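3.2 Setting up and looking after the two-arm machine

All of the room-tidying trials in this paper were run on one Brestach machine, a two-arm unit that we came to know very well. We want to spend some time on how it was set up and kept in shape, because this side of the work taught us as much as the learning results did, and because most of the papers we read when we started gave it only a line or two.

The machine has two arms on a single torso, with a two-fingered gripper on each. Bellis, our control software, runs on a computer beside the work area and talks to the torso over a wired link. We tried a wireless link in May and gave it up after two days of dropped commands. The wired link has been a pleasure ever since!

Setup starts with the base. We roll the machine to the work area, lock the wheels, and check the torso with a level placed across the shoulders. A small tilt matters more than we expected. In the first week a folded mat under one wheel put the right gripper low enough to scrape the rim of a basket on every reach, and we spent an afternoon looking for the fault in the software. Now the level comes out first, before anything is powered on.

Next we home the arms. Each arm is moved by hand to its rest position, the joint readings are saved, and Bellis then drives the arm through 4 test poses. If a reading differs from the saved one by more than the limit set in the Nuseck file (our name for the settings file that goes with each room layout), the arm stops and the homing is done again. A full pass is quick once you have the habit, and watching both arms swing smoothly into the last pose is still a nice way to start the morning.

Cables took the most care. On this machine the arm cables run outside the links, so they need enough slack for the elbow to fold and not so much that a loop can catch on furniture. We set the slack with the arm reaching down and forward, the pose used for picking up from the floor, and fixed the ties there. Setting it with the arm raised gave us a pulled connector at the wrist on trial 101. The repair was simple - a new connector, two new ties closer to the wrist - but the arm had to be homed again and that layout's trials restarted.

The fingertips are the part that wears. We wipe them with a damp cloth after every 200 grasps and change them at 3,000, or earlier if the surface has gone shiny. Snack wrappers turned out to be surprisingly hard on grip, as they leave a thin film of grease that you can feel before you can see it. A wiped fingertip holds a thin wrapper well, and the difference shows up right away in the gripper current.

The bedroom layout at our Vernau site asks a lot of the setup. The machine has to work close to the foot of the bed, with an arm on each side of the wastebasket, and it also has to deal with soft, light items that shift when touched. Figure 4 shows the working position. We park the base so that both grippers can pass over the rim of the basket and still come down to the carpet in front of it, then walk each arm slowly through both moves by hand while someone watches the cables.

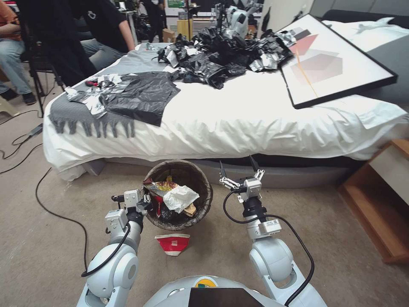

Figure 4. Working position for the bedroom layout, with the two grippers on either side of the woven wastebasket and a paper cup on the carpet in front of it.

Carpet brought one more step into the routine. The base settles a little after it is parked, so we wait ten minutes and then check the level a second time. We also look over the power cables on the floor before each run and move any that lie where the wheels will go. At the end of the day the arms are folded to rest, the fingertips are wiped, and the grasp count is written in the log kept with the machine. Section 3.3 covers how the same log is used to sort failed grasps by cause.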